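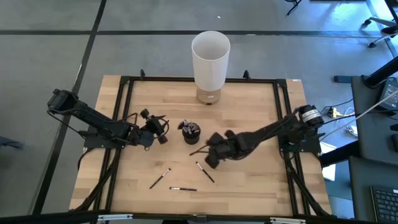
Home Contents Chapters Practice Files Index

Print this page E-mail this page

Chapter 7
Mail Merge Without Tears

I put off learning mail merge for years. I had a list of names, I had a letter, and I sat there pasting one into the other until my wrist hurt (I did 33 of them that way one afternoon, and two went out with the wrong name at the top!). If you've ever done the same, this chapter is for you.

A mail merge takes one document and one list and puts them together. The document holds the words that stay the same for everybody. The list holds the parts that change, like the name, the street, the town, maybe the amount owed. Word does the pasting, and it doesn't care whether your list has 2 people on it or 1,000.

We'll be working with a pretend customer list from a company called Onell, which sells garden furniture by mail. You'll find it in the practice files as an Excel workbook with 1,670 rows. Yes, that's a lot of rows for a first try! I picked a big one on purpose, so you'll get to use the filter tools later in the chapter and send the letter only to customers in the town of Drodedside.

Before you open Word at all, go look at your list. I mean it. Nearly every merge problem I've been asked to fix started in the spreadsheet, so check these things first:

The top row should hold your column headings, and nothing should sit above it. No title, no logo, no blank line.

First name and last name should each have their own column. If they're squashed together you can't write "Dear Keane family" in one letter and use the full name on the envelope.

ZIP codes should be stored as text. Otherwise Excel drops the zero off the front and your New England mail goes on a long trip.
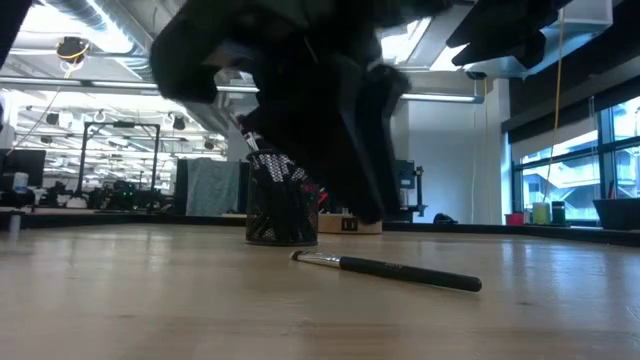

Delete any empty rows in the middle, too. Word may treat them as people with no name and no address, and you'll end up with some very lonely letters in the printer tray. Save the workbook and close it before you go on. I forget the closing part about half the time, and then I get a message about the file being locked and have to go hunting for the window.

Now open a blank document in Word and click the Mailings tab. The buttons run from left to right in more or less the order you'll use them, so when you get lost, look at the ribbon and see how far along you are. Click Start Mail Merge and choose Letters. It will look as if nothing happened. That's fine! Word has made a note of what you want and is waiting for the list.

Click Select Recipients, then Use an Existing List, and find the workbook. Word will ask which sheet you want. Pick the one called Trullska (that's the name of the spring catalog in our practice set, the one that mails in May) and make sure the box about column headers is checked. Click OK, and more of the grayed-out buttons on the ribbon will come to life.

Leave that document open. In the first lesson we'll write the letter itself and drop in the merge fields, starting with the address block, which has a few habits of its own.

Print this page E-mail this page

Previous Next Back to Contents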